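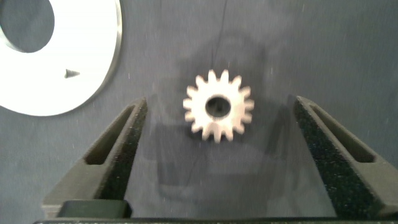
Measuring a Small Spur Gear for Replacement

Filed under: Workshop basics
Tools needed: digital caliper, pin gauges or drill shanks, calculator, soft cloth
Time: one evening, less with practice

A small spur gear with no part number on it can be identified from a few measurements. Once the module (or diametral pitch), bore and face width are known, a replacement can be ordered from a catalog or drawn for printing. The procedure below covers plain spur gears with straight teeth and a round bore, in the size range found in printers, toys, timers and small appliances. Helical, bevel and worm gears need additional steps and are not covered.

Before you start

Work on a piece of plain, dark fabric. A small gear rolls off a hard bench easily, and pale plastic teeth are easier to count against a dark background. Avoid terry cloth or anything with loops, which catch on the teeth.

Remove old grease with warm water and dish soap. Do not use acetone. It attacks several common gear plastics, and you may not know which one you have. Dry the gear and leave it at room temperature for an hour before measuring. Nylon changes size slightly with moisture, so a gear that has been soaked overnight will read large.

Check for damage. A gear with one or two missing teeth can still be measured. A gear with a split hub will read oversize at the bore, and the bore should be taken from the shaft instead.

Step 1. Count the teeth

Mark one tooth with a fine felt-tip pen and count from it, clockwise, until you return to the mark. Repeat counterclockwise. If the two counts differ, count again. An error of one tooth throws off every later calculation and is the most common reason for a wrong order.

If teeth are missing, count the gaps where they should be. Press the gear lightly into modeling clay if the stumps are hard to see.

Step 2. Measure the outside diameter

With an even number of teeth, close the caliper across two opposite tooth tips and read the value directly.

With an odd number, a tooth on one side faces a gap on the other, so the caliper cannot rest on two opposite tips. A direct reading will come out small. Use one of these methods:

Method A. Measure from the wall of the bore to the tip of a tooth, double it, and add the bore diameter.

Method B. Take the reading across the widest tips the jaws will hold, and divide it by the cosine of (90 degrees / number of teeth). For 15 teeth the angle is 6 degrees and the cosine is 0.9945.

Method B is more repeatable on plastic. Take the reading at three positions and use the average. Close the jaws with light pressure only.

Step 3. Calculate the module

For a standard metric gear:

Module = outside diameter / (number of teeth + 2)

Worked example: a 15-tooth gear with an outside diameter of 8.5 mm.

8.5 / (15 + 2) = 0.5

The module is 0.5. The pitch diameter is the module times the tooth count, in this case 7.5 mm.

Common small modules are 0.3, 0.4, 0.5, 0.6, 0.8 and 1.0. A result within two percent of one of these can be taken as that value. Worn tips read low, so if the result falls slightly under a standard module, round up.

If the result does not match any metric module, try diametral pitch:

Diametral pitch = (number of teeth + 2) / outside diameter in inches

Common small values are 24, 32, 48 and 64. Be careful with 48 pitch, which corresponds to a module of 0.529. It is close enough to 0.5 to be confused with it on a worn part, and the two do not run together properly.

Step 4. Check for profile shift

Gears with low tooth counts are often cut with a profile shift to strengthen the root of the tooth. The outside diameter is then larger than the formula predicts, and the calculated module falls between standard values.

To check, measure the mating gear. It usually has more teeth and a standard profile. Calculate its module with the same formula and assign that module to the small gear. Record the outside diameter of the small gear as measured and do not correct it.

Step 5. Measure the bore

Caliper inside jaws have small flats that read low in a small hole. Use pin gauges if you have them. Otherwise use the shanks of new drill bits, starting with one that drops through freely and going up until one will not enter under finger pressure. The bore lies between the last two sizes.

Measure the shaft as well. A press-fit gear has a bore slightly smaller than its shaft. A free-running gear has a bore slightly larger. Write down which type you have, and whether the shaft is round, D-cut or knurled.

Step 6. Measure the face width and hub

Face width is the length of the teeth along the axis. If there is a hub, measure its diameter and its length separately. Overall thickness is face width plus hub length.

Step 7. Write it down

Record the values in this order, which matches most supplier forms:

Tooth count
Module or diametral pitch
Outside diameter
Bore and bore type
Face width
Hub diameter and length
Material, if known
Tooth count of the mating gear

The pressure angle is 20 degrees on nearly all modern small gears. Older equipment may use 14.5 degrees. If the machine predates the 1970s, compare the teeth with a known sample before ordering.

Checking the result

Calculate the center distance from the two tooth counts:

Center distance = module x (teeth on gear 1 + teeth on gear 2) / 2

For the 15-tooth gear above running with a 43-tooth gear at module 0.5:

0.5 x (15 + 43) / 2 = 14.5 mm

Measure the distance between the two shafts on the machine. With standard profiles, the measured value should agree within 0.1 mm. A larger difference points to a miscount, the wrong module or a profile shift on one of the gears.

Fit the new gear dry and turn it by hand through a full revolution of the larger gear. There should be slight play at every position. Apply a plastic-safe grease after this check.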